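Learning to Listen Before We Play: A Year with the Fanard Youth Chamber Program

Project report, Music Education Practicum
Submitted by Natalie Fairclough
February 2025

Why I chose this project

When our practicum group was asked to pick a setting where we could watch music being taught to children over a long stretch of time, most of my classmates went straight for the big school orchestras, and I can see why. There is a lot going on in an orchestra room and you never run out of things to write down. I wanted something smaller. I grew up playing the viola in a town where there were hardly any other string players my age, and the happiest musical memory I have from those years is of playing quartets, badly, in somebody's dining room with the piano lid used as a shelf for our cases. So when I heard that the Fanard Youth Chamber Program would take a student observer, I wrote to them the same evening.

Fanard is a small after-school program for players between ten and fifteen years old. It has no auditions. Children come in through their school teachers or their private teachers, or because an older brother or sister already goes, and they are put into groups of three, four or five. The instruments are whatever the children happen to play, so the groups can look a bit odd on paper. One of the two I followed had a flute, two violins and a cello, and the other had a clarinet, a viola and a piano. I will call them the flute group and the clarinet group all the way through, which is what the coaches called them too.

My question at the start was a simple one: how do children learn to play together when there is no conductor in front of them? I changed it a little as I went along, and I'll explain that further on.

How I went about it

I sat in on the weekly coaching of both groups and kept a notebook. In the fall I only watched. After the winter break Eulalia Medina, who coaches the flute group, asked me if I would like to take the warm-ups, and I said yes before I had really thought about it. From then on I was partly an observer and partly a helper, and I know this makes my notes from the second half less tidy than those from the first. I tried to write them up the same evening so that I would not remember things the way I wished they had gone.

I also talked with both coaches several times, and with the children whenever they felt like talking (the cellist in the flute group nearly always did, the violinists not so much). All the children are left unnamed here, as we agreed with the parents. My reading came mostly from the course packet, plus an old chamber coaching handbook that Caradog Cadwaladr, who coaches the clarinet group, lent me with his own notes penciled in the margins. I learned as much from the notes as from the book.

What a session looks like

Both groups begin with what the program calls a breathing start. The children sit in their playing places with their instruments ready, and one of them, a different one each week, breathes in and leads everybody into a single long note. No counting out loud is allowed. It sounds like nothing at all when I write it down, but the first time I saw the flute group do it they needed four tries to begin together, and by then two of them were giggling so hard that Eulalia had to give them a minute to get over it.

After the long note comes a scale, passed from player to player, and then the piece. The flute group spent the fall on a set of country dances arranged by Miklós Szabó, who founded the program and still writes most of what the younger players use. He keeps the parts short and gives everybody the tune at least once. The clarinet group had a slow movement and a little march by the same hand. Mr. Szabó came to one of the fall sessions and sat at the back with his coat on, and at the end he asked the viola player whether she liked her part. She said the middle was boring. He took out a pencil and the three of them rewrote eight bars of it together at the piano, right then, and that is the version they play now.

The two coaches work very differently. Eulalia talks a great deal. She tells stories about the music, who is arriving at the dance and who is leaving in a huff, and she sings nearly everything before she asks for it. Caradog hardly speaks for long stretches. His favorite thing to say is "again, and tell me afterward what you heard," and then he waits, sometimes for so long that I became uncomfortable in my chair, until somebody comes up with an answer. I went in thinking I would end up liking one way better. I still go back and forth on it.

What I noticed about listening

In the early weeks the children mostly looked at their own music, and when something went wrong they stopped. One would stop, and then the rest would stop one after another like a line of people bumping into each other. Around the middle of the fall this began to change in the clarinet group. The pianist lost her place in the march, and the clarinet player, without being told to, leaned on the first note of the next phrase so heavily that she could find her way back in. Caradog didn't say a word until they reached the end. Then he asked what they had heard, and the pianist said, "He left the door open for me." I have that underlined in my notebook.

This was when I changed my question. I had been writing down who was leading and who was following, in two neat columns, and the columns were getting me nowhere. What I wanted to know by then was what the children did for one another when things went wrong. So I started a new page each week just for mistakes and rescues, and those pages are the best part of the notebook. The flute group turned out to have a different habit. Their cellist simply plays louder whenever anyone is lost, and the others gather around the bass line until things settle. It isn't subtle but it does the trick, and Eulalia said she would sooner teach him to do it more softly one day than teach him to stop.

The warm-ups I led went unevenly. In my first one I talked too much and used the word "ensemble" over and over, and the smaller of the two violinists asked me politely what it meant. I had prepared a clapping canon that was much too hard. The following week I brought an easier one, and we did it walking in a circle, which they liked so much that they asked for it again the week after and then wanted to teach it to the clarinet group. I let them. They were stricter teachers than I am!

The sharing afternoon

Twice a year the program holds what it calls a sharing, which is a concert in every way except that people are asked not to dress up. Families come, and so do a few of the school teachers, and afterward everyone stays for a drink and a bite. The winter sharing was in the upstairs hall at Calau House, a room with a lovely warm ring to it and a radiator that ticks. There were 200 programs printed and we had almost none left at the end, though I suspect a good many went home with younger children who had been drawing on the backs.

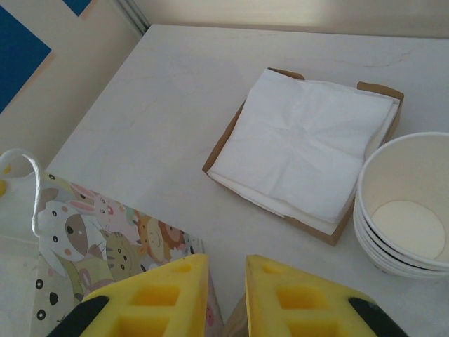
The flute group played three of the dances and began together on the first try. I was standing by the door turning the lights up and down for the players, so I had a clear view of their faces, and I could see all four of them breathe. In the second dance the flute came in a bar early. The cello got louder, just as I knew he would, and within a few notes they were home again. I asked several of the parents later if they had noticed anything and they had not.

The clarinet group played their slow movement a good deal slower than they ever had in coaching. I wondered at first if it was nerves, and when I asked them, the viola player told me that the room "kept the notes for longer" and they had wanted to wait for it. They hadn't discussed this beforehand. For me that was the most musical thing that happened all year, and I would have missed it completely if I hadn't asked.

Thulani Msimang, a school teacher who sends several of his pupils to the program, spoke with me for a long time after the playing was done. He told me that the Fanard children come back to his classroom more willing to start things without him. He also said, fairly, that they can be impatient with classmates who wait to be told what to do. I had not thought about that side of it and I'm grateful to him for bringing it up.

What I would do differently

I would record the sessions if the families were willing. There are moments in my notebook that I can't untangle anymore, where I have written something like "vla look, then cl" and have no idea who looked at whom. I would also follow the groups from the very first meeting, as I joined in their second week and missed whatever it was that made the two violinists decide never to share a music stand.

I'd want to spend time with a group that was struggling, too. Both of mine got along well from early on, and I know from Caradog that it doesn't always go that way. A few years back he had a piano trio that quarreled through the whole fall over tempo. He let them make two versions of the same piece and perform both, and I would dearly like to have been in the room for that.

Lastly, I would ask the children to keep notes of their own. The pianist drew me a map of the march, with hills for the loud places and a small bridge at the spot where she used to get lost, and it tells me more than a page of my handwriting does. It is included in the appendix with her permission and her parents'.

Thanks

I want to thank Eulalia and Caradog for letting me sit in their corner week after week, Mr. Szabó for the loan of his scores, and my practicum group for reading two very long drafts. The children of both groups have asked me to come and hear them at the spring sharing in April, when the flute group will be playing the rest of the dances and the clarinet group will have something new by Mr. Szabó that the viola player has already marked up in pencil.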